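Toy Groceries: bag and basket set, README

Hi! I put this folder together for anyone who wants pictures of play food being packed and unpacked. It has 476 short clips and 2722 stills, all of toy groceries, a see-through bag and a light blue basket. I named the set Finolach after the street I grew up on, so please don't go looking for a deeper meaning.
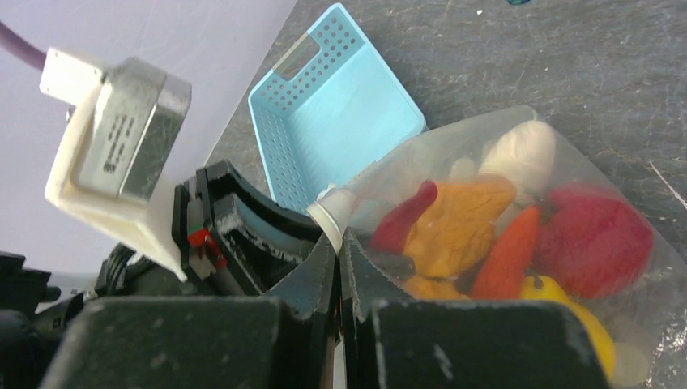

Limuder Play & Packing Group

Everything is sorted into 2 folders, bag and basket. If a clip has both (most do!), it's filed by where the food starts out. I changed my mind on that rule in August, so a few older file names still say "mixed" — trust the folder, not the name.

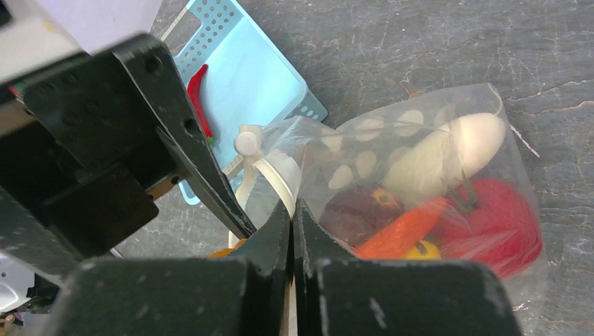 Labels were the part I fussed over most. I kept them short, the way a kid would say them, and all lowercase. The red chili lying on the blue tray is just "chili", with no color and no "toy" in front. Tray and basket share the label "basket", which I know will bug some of you. If you'd like them split, send me a list and I'll happily merge it.

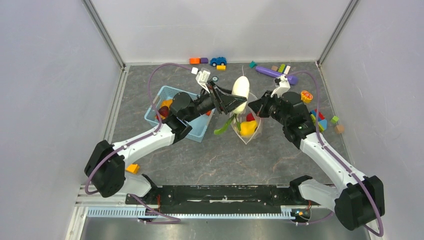 Put together by Didier Cordier, Ninholm

Not everything in the bag is food, by the way. The yellow rubber duck gets its own label, "duck", and so does anything else you couldn't put in a salad. For white, egg-shaped things I went with "white veg" whenever I could tell, and "unsure" when I couldn't.

Known problems: see-through plastic makes outlines messy, and overlapping pieces inside the bag sometimes share one outline. Fixes go in the notes file, newest at the top.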